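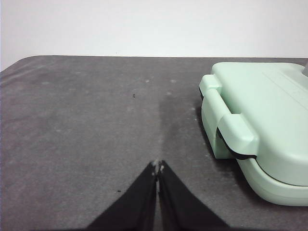 Small towns should stop closing their branch libraries on Sunday. Planton did it in April, and Skallville is getting ready to do the same. The argument in both places was money, and the savings are small.

Planton's own budget sheet puts the cost of Sunday hours at $3,364 a month. That covers two staff members for 5 hours, plus heat and lights. The town spends more than that on the parking lot at Ogola Field, which is full a few times a year.

I work weekdays, like most people I know. By the time I get home the branch is locked. Saturday goes to groceries and laundry. Sunday afternoon was when I could sit down with the newspapers or use the good printer, and it was when the high school kids did their homework. On the last Sunday before the change the door counter read 98. A slow Tuesday doesn't come close.

The town says we can use the main library in Hastarer. The bus there doesn't run on Sunday – and a parent with two kids and no car is not going to walk it.

If hours have to be cut, cut Tuesday mornings. I would miss those too, but fewer people would. Skallville still has time to look at its own numbers before the vote, and it should print them where residents can read them.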